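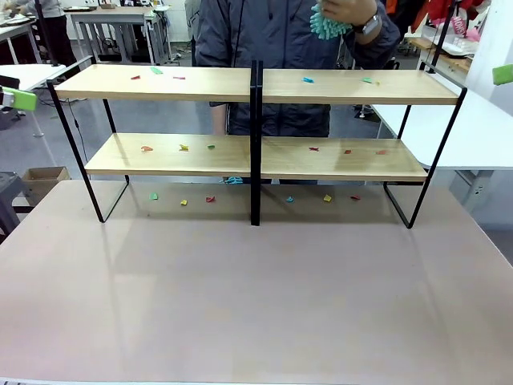

Labels Should Describe Contents, Not Locations

Most storage systems in small workshops and offices are labeled by place. Shelf A, bin 3. Cabinet 2, lower drawer. The scheme is easy to set up and it looks orderly on the first day. My argument is that it is the wrong default for any collection with fewer than 1000 distinct items, and that the effort saved during setup is paid back later with interest.

A location label is a pointer. It has no meaning until it is resolved against a list kept somewhere else, usually a spreadsheet, sometimes a binder. The list and the shelves are two records of the same facts, and two records drift apart unless somebody has the job of keeping them together. In a warehouse that job exists and is paid for. In a print shop with four employees it doesn't, and the list is wrong by the end of the first quarter.

I kept the parts store at Nyberg under a location scheme for six years. We had 67 bins. When I finally checked each bin against the list, I stopped marking errors partway through and started a new list. Most of the errors were small: a box of M4 washers in the bin for M5, a roll of heat-shrink moved one slot over to make room. Each one had cost someone a search, and after a few of those searches people no longer opened the list at all. They asked whoever had been there longest.

Masanobu Morikawa, who ran purchasing at Fillurau before he retired, used a different method. Every container carried the name of what was inside it, in letters large enough to read from the doorway, plus the reorder quantity. Shelves carried nothing. A container could go anywhere in its own section and still be found by reading. If it was moved, the label moved with it. There was no list to correct.

The usual objection is density. Location codes allow mixed bins and random placement, and random placement uses space better. This is true at scale. With several thousand items and a scanner at every aisle, a coded system will beat a readable one on cost per pick. Drultum and similar inventory packages are built for that case and handle it well. The error is in carrying the method down to a room where a person can see every shelf from one spot. The space recovered there is up to a few feet of shelving, and a few feet of shelving is cheap.

A second objection is that contents change. A bin labeled "cable ties, 8 inch" has to be relabeled when the ties run out and something else goes in. I count this as a benefit. Relabeling takes under a minute and happens at the container, by the person who made the change. Updating a list happens at a desk, later, by someone else – or it does not happen.

Codes do have a place. Items with a legal or safety trail need a serial number, and archived records that must stay in sequence should be filed by that sequence. For those I would use a code and a plain name together, with the name printed larger. Truno label stock in the wide format has room for both lines.

Anyone planning a changeover should do one section at a time and throw out the old list for that section the same day. Running both systems in parallel sounds careful, but people will trust whichever one they learned first.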